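About Unside

Unside is a calibration and repair shop for laboratory and trade weighing equipment. We service bench scales, analytical balances, floor scales and reference weights up to 30 kg. The company was started by Myroslav Demchenko and Jolien Geerts, who had worked together in the service department of a scale distributor. Both still do bench work.

What we do

Most incoming work is periodic calibration. A balance is left powered on in our lab overnight before testing. We then record as-found readings, test repeatability, eccentricity and linearity, adjust if the customer has authorized it, and record as-left readings. Both sets of readings go on the certificate. If an instrument is out of tolerance as found, the customer is called before any adjustment is made, as some quality systems require a review of earlier results first.

Repair is handled in the same building. Common faults are damaged load cells, worn flexures, corroded connectors and failed power supplies. We do not replace a full assembly when a component repair will hold the original specification. Parts for discontinued models are kept where we can get them, and the current list covers 253 part numbers. 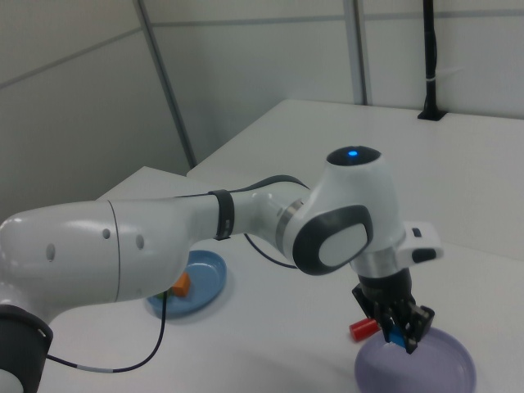

On-site service is available for floor scales and for balances that should not be moved. The technician brings reference weights, a temperature and humidity logger, and a leveling kit. Customers are asked to clear access to the instrument and to shut off nearby fans and air vents one hour before the visit. Results taken on site carry a larger uncertainty than results from our lab, and the certificate states it.

Reference weights

Our working weights are checked against a separate reference set, which is used for no other purpose. The reference set goes out for recalibration each January. During that period we accept instruments as usual, but weight sets sent in for calibration are held until the reference set is back.

Staff

Myroslav Demchenko: lab manager, certificate approval
Jolien Geerts: repair and electronics
Alcides Quispe: on-site service, floor scales
Bjartur Fogh: receiving, scheduling, shipping

Records

Job records have been kept in Bilyk, our in-house database, from the first job onward. Each entry holds the serial number, readings, room conditions and the weights used. Customers can request past certificates by serial number at no charge.

Sending an instrument

Remove the pan and draft shield and wrap them separately. Lock the transport screws if the model has them. Include the power adapter. Put a contact name and the required tolerance in the box. Standard turnaround is 3 working days after receipt for calibration. Repairs are quoted first.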